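Workshop notebook, Surari bench
August, started 9.40am

Day one proper with the Halent table-laying package. For anyone flicking back through this book: Halent sell it as an add-on for a two-arm bench you already own, so you get the software, a licence key, 10 hours of phone support and a box of plastic crockery. Quote is 2594 for the year, which made me wince a bit. Bhuiyan want our opinion by the end of the month because they're thinking of taking it for their own site, and they've asked for the grumbles as well as the good bits (they'll get plenty).

Setup took most of the first hour. The installer wanted its own user account, then refused the password it had just given me, then took it. Calibration was much nicer than I expected! You jog each arm to 4 corner points, press go, and it sorts out the rest by itself. The old Jodico kit had us at it with a steel rule until lunch.

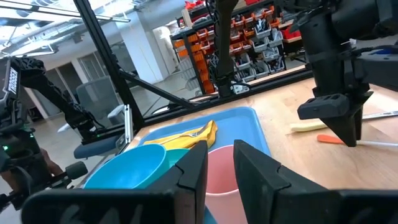
Wrist view, left to right: bowl, pink cup, other arm over the orange-handled tool.

The wrist views come up in the Halent viewer side by side, and you can drag them onto a second monitor, which I did straight away. What I don't like is that the labels for left and right are set from the robot's side of the bench and mine are set from where I sit. I swapped them in the config and it swapped the arms too. Put it back. Must ask support whether there's a display-only setting, and if there isn't I'll stick tape on the monitor.

11.15. Went through the manual over a cuppa. It's well written, plain and short, with a proper index. The section on stacked items says to leave the bowl in its plate for the first runs and only split them up once you're happy with the grip settings. Fine by me. Grip force is a slider with no units on it whatsoever, just a tortoise at one end and a hare at the other, so I've no idea what I'm writing down here. Left it on 2 notches up from the tortoise.
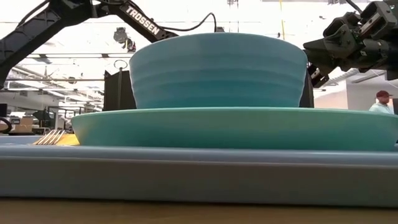 The other thing I keep going back and forth on is the licence. It's tied to one computer, and moving it means ringing them up and using some of the support hours, and I think that's cheeky at this price. Jodico never did that. Then again Jodico never answered the phone either, so swings and roundabouts.

2pm. Changed the layout file so the place setting matches the sheet Bhuiyan sent over.
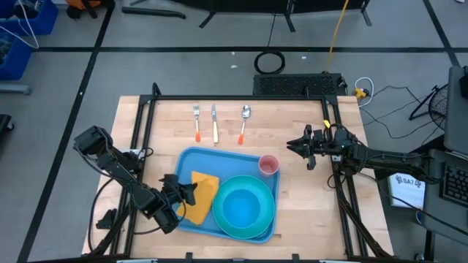
Layout files are plain text, thank goodness, so I can edit them without opening the big program. Each item gets a name, a start spot and a finish spot, and you can group things. I've put the fork, knife and spoon at the back of the table in as one group, all with their handles to the front, and the napkin on the tray as an item of its own as it needs different grip settings. The cup has its own entry too. One moan: item names can't have spaces in them and the error message doesn't tell you so, it only says "bad line". Lost a good twenty minutes to that.

To do:
Ring Halent about the left/right labels and the slider units
Ask what happens to our layout files if we don't renew
Back up the config before touching anything else
Dig out the old Jodico timings so Bhuiyan have something to compare with

Stopped at 4.30, arms parked, key back in the drawer.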